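Carnet de labo, Onemholm
2026-01-26

Matin

Repris la cellule telle que je l'avais laissée. Le contrôleur a redémarré sans message, le logiciel Nulier aussi, il a seulement fallu lui redonner le chemin du dossier de journaux qu'il oublie à chaque mise à jour. Café pendant la prise d'origine du bras.

Programme de la journée : refaire la comparaison entre les deux variantes de pose du processeur, cette fois avec le même point de départ pour les deux. La série précédente ne vaut rien de ce point de vue. J'avais lancé la variante A après avoir recalé le boîtier et la variante B avant, et la différence que je voyais dans les courbes pouvait venir uniquement de là. Je l'avais écrit dans la marge et j'ai quand même passé une soirée à interpréter les courbes.

Rappel, pour moi et pour quand je relirai en avril au moment d'écrire. Variante A : la politique apprise conduit toute l'approche, du support jusqu'au contact avec le socket. Variante B : la politique s'arrête juste au-dessus, et c'est une recherche en spirale à force limitée, écrite à la main, qui termine. Les deux utilisent le même modèle, entraîné sur quelque 100 démonstrations téléopérées du projet Rolia. La question est de savoir si la fin de trajectoire mérite d'être apprise. Mon avis penche pour B depuis longtemps, raison de plus pour faire la mesure correctement.

Mise en place : la tour couchée sur le plateau à lames, panneau retiré, le support imprimé en gris juste à côté, levier du socket relevé. J'ai vérifié la position du boîtier avec le gabarit, deux fois. Le plateau est pratique pour brider mais les lames laissent un petit jeu si on serre les cales dans le mauvais ordre. Il faut commencer par le côté du support, toujours, et finir par l'autre. À ajouter dans la procédure, qui ne le dit toujours pas.
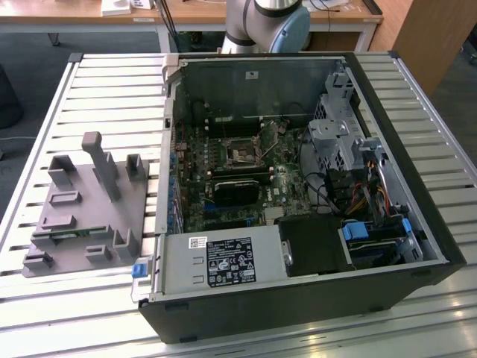 Le recalage de la caméra de poignet a pris plus de temps que prévu. L'erreur de reprojection était bonne au centre et mauvaise dans les coins, signe habituel que la mire n'était pas bien plane. Je l'ai recollée sur une plaque rigide et l'erreur est redevenue correcte partout. J'ai noté l'ancienne et la nouvelle matrice dans le fichier de calibration, avec un commentaire, pour qu'on ne reprenne pas l'ancienne par erreur comme à l'automne.

Premier passage à vide, sans processeur, pour la trajectoire seule. Le bras passe au large de la cage à disques. C'est le seul obstacle haut de ce côté et je préfère garder la marge, même si cela allonge le trajet. Les câbles d'alimentation m'inquiètent davantage : ils sont souples, ils ne sont dans aucun modèle de collision, et rien n'empêche un doigt de la pince d'en accrocher un. Je les ai repoussés à la main avant de commencer. Il faudrait un jour accepter de les laisser en vrac et voir ce que la politique en fait, mais pas aujourd'hui, une seule variable à la fois.

Série A lancée en fin de matinée. Onze essais. Quatre se sont terminés par un arrêt sur seuil de force, les autres sont allés au bout. Les arrêts se ressemblent : le processeur arrive avec un angle, un coin touche en premier, la politique continue de pousser dans la direction où elle a appris à pousser et la force monte jusqu'à la coupure. Elle ne cherche pas à se redresser. Dans les démonstrations, l'opérateur se redresse très tôt, bien avant le contact, et le modèle n'a donc presque jamais vu de contact de travers. C'est cohérent, et je m'en veux un peu de ne pas l'avoir écrit comme hypothèse avant la série.

Midi

Mangé devant l'écran en relisant les journaux de force. Le seuil est au bon endroit, je crois. Plus bas, on coupe aussi des contacts normaux. Plus haut, je ne veux pas, les contacts au fond du socket se plient sans bruit et on s'en aperçoit beaucoup trop tard.

Relu aussi la note technique de Mayrhofer sur la pince. Elle donne la répétabilité de fermeture, mais pas ce qui se passe quand l'objet est saisi près du bout des doigts, ce qui est notre cas. Une pièce mince prise par les bords peut pivoter entre les doigts si la saisie est décentrée. Notre modèle suppose une saisie rigide une fois la pince fermée. C'est écrit noir sur blanc dans notre propre brouillon, section méthode, et ce n'est pas tout à fait vrai. Je leur ai écrit pour demander s'ils ont une mesure du glissement. Sans réponse pour l'instant.

En attendant, j'ai ajouté une estimation de l'inclinaison du processeur à partir de la caméra de poignet, juste avant la descente. Rien de compliqué : on détecte les bords du capot métallique, on ajuste un rectangle, on compare à l'orientation du cadre du socket. Le capot renvoie la lumière, le substrat vert fait un bord assez net autour, et c'est ce bord-là qu'il faut prendre. Ma première version prenait le reflet et donnait des angles absurdes. Corrigé en réduisant le temps de pose et en travaillant sur la couleur au lieu de l'intensité.

J'ai contrôlé l'estimation à la main sur quelques vues, processeur en pince devant le socket ouvert. L'angle calculé suit bien ce que je lis moi-même à l'écran. Je ne lui demande pas mieux pour le moment, il sert seulement à décider si l'on descend ou si l'on corrige d'abord.
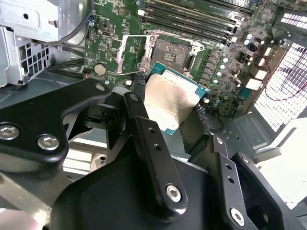
Après-midi

Série B, mêmes conditions, même nombre d'essais, boîtier non touché entre les deux. J'ai laissé l'estimation d'inclinaison tourner en simple enregistrement, sans agir sur le mouvement, pour ne pas mélanger les effets. La tentation était forte de l'activer tout de suite. Je me suis tenu au protocole.

Tous les essais de la série B sont allés au bout sans arrêt. La spirale est lente, et sur les cas de travers elle fait plusieurs tours avant que la pièce tombe en place, mais elle reste très en dessous du seuil de force. Le temps par pose est nettement plus long que pour A quand A réussit. C'est le compromis attendu. Il faudra le présenter honnêtement dans le tableau, avec le temps dans une colonne à part, et ne pas le cacher dans le texte.

En croisant l'inclinaison enregistrée avec la forme des courbes de force, j'obtiens quelque chose de plus intéressant que la comparaison elle-même. Les tours de spirale supplémentaires apparaissent presque tous au-delà d'un certain angle, et en dessous la pièce se pose presque d'un coup. Si cela se confirme, on n'a besoin ni de A ni de B en entier : on mesure l'angle, et on choisit. Petit angle, la politique termine seule, vite. Grand angle, on passe à la recherche. J'ai appelé ça variante C dans le dossier, sans imagination.

Je n'ai pas assez d'essais pour fixer l'angle de bascule. Je pourrais le lire sur le graphique, mais ce serait le choisir sur les données qui servent ensuite à le juger. Il faut une série séparée pour le réglage et une autre pour l'évaluation. Donc encore une journée de cellule au moins.

J'ai tout de même fait cinq poses avec la variante C et un angle de bascule choisi à l'œil, pour voir si le passage d'un contrôleur à l'autre se faisait proprement. Première constatation, il y avait un à-coup à la bascule. Les deux contrôleurs n'ont pas la même raideur sur l'axe vertical et le changement se faisait en un seul pas de commande. J'ai mis une rampe. L'à-coup a disparu des courbes et on ne l'entend plus non plus. Ces poses-là ne compteront pas, je les ai rangées dans un dossier à part, marqué réglage.
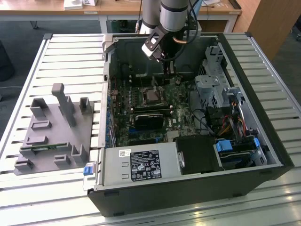
Il reste le dégagement de la pince, que je traite depuis le début comme un détail. Si les doigts s'ouvrent pendant que le bras pousse encore un peu vers le bas, le relâchement peut déplacer la pièce au fond de son logement. Il faut annuler la force avant d'ouvrir, attendre, ouvrir, puis remonter bien à la verticale. J'avais mis l'attente à zéro pour gagner du temps. Je l'ai remise. Le gain ne valait pas le doute sur chaque pose.

Autre point, le critère de réussite. Pour l'instant c'est moi qui regarde et qui coche. Avec une seule personne qui connaît la variante en cours, un relecteur aura raison de protester. Deux possibilités : faire coter les vues fixes après coup, dans le désordre et sans l'étiquette de la variante, ou définir un critère de hauteur à partir du bras lui-même, par un palpage léger sur le capot. Le palpage me plaît davantage mais ajoute un contact à chaque essai. Je commencerai par la cotation à l'aveugle, qui ne demande pas de matériel et que je peux appliquer aux séries déjà faites.

Soir

Copié les journaux sur le serveur et vérifié les sommes de contrôle. Renommé les dossiers selon la convention Rolia, que j'avais encore oubliée pour la série A. Rédigé un paragraphe pour la section résultats, puis effacé la moitié : j'y parlais déjà de C comme d'une contribution alors que je n'ai rien évalué.

Pour la prochaine séance en cellule :

série de réglage pour l'angle de bascule, en forçant exprès des saisies décentrées, sinon je n'aurai pas assez de grands angles ;
figer l'angle, l'écrire ici avant de lancer l'évaluation ;
série d'évaluation A, B et C en ordre mélangé, et non plus par blocs ;
vérifier la planéité de la mire avant tout le reste ;
relancer Mayrhofer pour la mesure de glissement.

La barrette mémoire attend toujours son tour sur le support. La méthode devrait se transposer, mais l'insertion demande de pousser franchement, avec des verrous de chaque côté, et le seuil de force actuel n'aura plus aucun sens. Je n'y toucherai pas avant d'avoir fini le processeur.

Bras parqué, contrôleur éteint. Nulier a planté à la fermeture, journaux déjà copiés, rien de perdu.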